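Mini-réfrigérateur Hailu, de chez Gilley : deux mois de cohabitation

Note : 3,5/5
Achat vérifié, payé 187 euros, livraison comprise

Je me suis longtemps moquée des gens qui ont un deuxième frigo. Puis en février le premier, un Ikow de seize ans d'âge, a commencé à faire la nuit un bruit de mobylette en côte, et j'ai voulu un plan B. Le plan B est noir, il est petit et il s'appelle Hailu. La notice ne dit pas pourquoi.

Commençons par l'esthétique, c'est ce que la fiche produit vend le plus. Le noir est brillant, franchement brillant, façon piano de hall d'hôtel. C'est très beau pendant les dix minutes qui suivent le coup de chiffon. Ensuite, chaque personne du foyer y dépose ses empreintes et on pourrait résoudre n'importe quelle affaire de yaourt disparu. J'ai fini par garder une microfibre à portée de main, ce qui fait de moi quelqu'un qui astique un frigo le soir en écoutant la radio.

L'intérieur, maintenant. Le mien est arrivé sans lumière, et j'ai relu trois fois la page « éclairage » de la notice avant de comprendre qu'elle concernait le modèle au-dessus. On cherche donc à tâtons. Avec de l'habitude on reconnaît le beurre au toucher, mais la moutarde et les câpres restent un pari. Les clayettes se retirent facilement, un peu trop : la mienne est venue avec le pot de cornichons, un dimanche, et je préfère ne pas m'étendre. Depuis, je tire le pot en tenant l'étage de l'autre main.

Côté place, j'avais peur de la boîte à chaussures. Eh bien non, on y loge correctement de quoi tenir un week-end à deux, à condition de renoncer aux plats à gratin et au chou entier. Le bas accepte les petites bouteilles debout. Les grandes voyagent couchées, bouchon bien serré. Une assiette plate passe, si on la présente droite et qu'on n'a pas laissé traîner un couvercle qui dépasse.

Le bruit : raisonnable. Un ronronnement, un clac, un silence, puis il recommence. Dans une chambre je ne le supporterais pas. Dans un coin de cuisine on l'oublie, et après la mobylette d'à côté j'ai le seuil de tolérance assez haut.

La porte s'ouvre en grand, vers la droite, et chez moi c'est exactement le mauvais côté. La notice promet qu'elle est réversible « en quelques gestes simples ». J'ai compté des charnières, des caches, une vis de format inédit, et j'ai tout refermé. J'ai déplacé la poubelle à la place.

Le service client mérite un mot. J'ai écrit pour signaler un joint légèrement gondolé dans un angle. Réponse en quatre jours, signée Kaja Tamošiūnaitė, polie, précise, avec un nouveau joint par la poste. Le joint neuf gondole aussi, mais dans l'autre angle.

Sur le site de la marque, il affiche 1432 avis, dont beaucoup tiennent en un mot, « Super » ou « Petit ». Les deux sont défendables. Pour l'acheter à nouveau, je voudrais une ampoule et une finition mate. Au bureau ou dans un studio, n'hésitez pas trop. Pour une famille qui aime la pastèque entière, passez votre chemin.
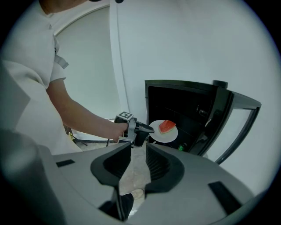

Clirnthorpe, lundi 13 avril 2020

Test de la pastèque, donc, en version quartier : une tranche, une assiette blanche ronde, porte grande ouverte, et la petite bouteille verte qui garde l'étage du bas. J'ajoute un demi-point pour l'assiette, que je n'ai plus à échanger contre une soucoupe, et je le retire aussitôt pour l'obscurité du fond. La note ne bouge pas. Quant à l'Ikow, il fait toujours la mobylette, et le réparateur propose un créneau quand il pourra.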